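How to wash scuffs off a painted wall (and get the lint off a dark cloth while you're at it)

Every March, when the light gets round to the back of our house in Ilstead, I notice the walls. All winter they look perfectly respectable, and then one bright morning there they are, all the rubs and smudges, and I start muttering about repainting. I very rarely do repaint, I should say. Most marks on an emulsioned wall will come away with a bit of patience and some washing-up liquid, and that's a much nicer way to spend a morning than moving all the furniture and finding you can't match the colour.

You will need a soft duster, two sponges (pale ones, as a coloured sponge can leave its dye behind), two buckets, washing-up liquid, bicarbonate of soda, an old towel for the floor and a clean dry cloth.

Start by looking at the wall from the side, with the lamp off and the curtains open. Stand close in and look along it and you'll see all sorts that you missed straight on. Grey smudges are usually just surface dirt. Dark streaks might be rubber or shoe polish and want a bit more work, and little white flecks are often places where the paint has chipped, so leave those alone for now.

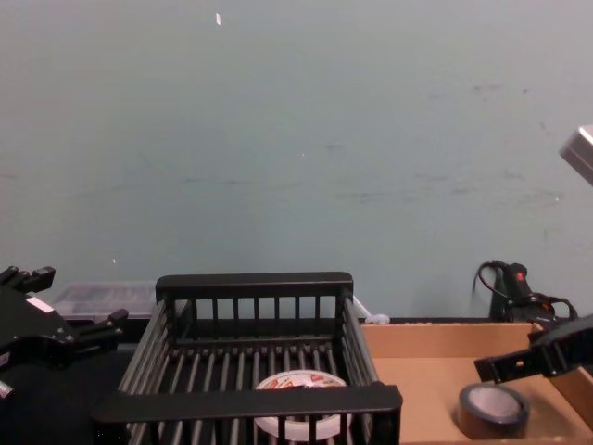

Faint grey scuffs on light blue-green paint, with a few darker streaks towards the right.

Dust first, always. I skipped this for years and wondered why I ended up with muddy dribbles! Go from the top down with the duster and don't forget the ledge along the skirting board.

Next, fill one bucket with 5 litres of warm water and a small squirt of washing-up liquid, and the other with plain warm water. Try a patch somewhere out of sight, behind a door for instance, and let it dry completely before you go any further. If colour comes off on the sponge, your paint is the chalky sort that doesn't care for washing, and you'd do better with a dry sponge and a very light hand.

If the patch looks fine, wring the sponge until it's barely damp and work in gentle circles from the bottom of the wall upwards. It sounds backwards, I know, but dirty water running down a dry wall leaves streaks that are a terrible nuisance to shift. Rinse with the second sponge as you go, and pat dry with the cloth.

For the stubborn marks, mix 6 teaspoons of bicarbonate of soda with enough water to make a soft paste. Dab it on with a fingertip, leave it for 11 minutes or so (a cup of tea, in other words) and wipe it away with the damp sponge. Please don't scrub. On matt paint you'll only swap a grey mark for a shiny one, and the shiny one is there for good.
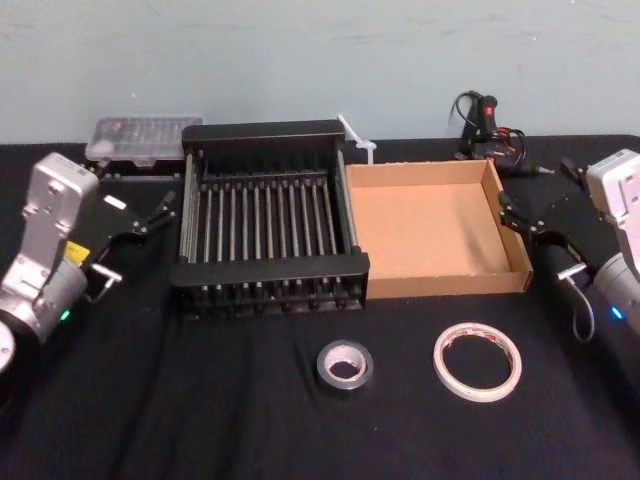

While the wall is drying, I turn to whatever cloth lives nearby, and if it's a dark one it nearly always needs it. Take it outside and give it a good shake, then spread it out flat again. A rubber glove, very slightly damp, is the best thing I've found for lint. Put it on and stroke the cloth in one direction only, and the fluff gathers into little rolls that you can pick off. Sticky rollers work too, though on anything with a felty surface they can pull up the fibres and make it look worse a month later.

Creases are best steamed. Hold the iron just above the cloth, let the steam drop into it and smooth it with the flat of your hand once it has cooled a little.
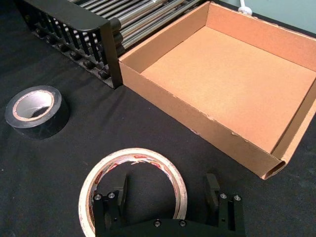 Black cloth with a slightly fuzzy surface, where light lint and faint creases show up easily.

Last of all, go back to those chips in the paint. If you've kept the end of the tin, stir it well, pour a little into a jam jar and touch in each spot with a fine brush, using far less paint than you think you need. No tin left? A tester pot will do for tiny spots if the colour is close. Leave the window open a crack until the evening, and keep the furniture off the wall until the next morning.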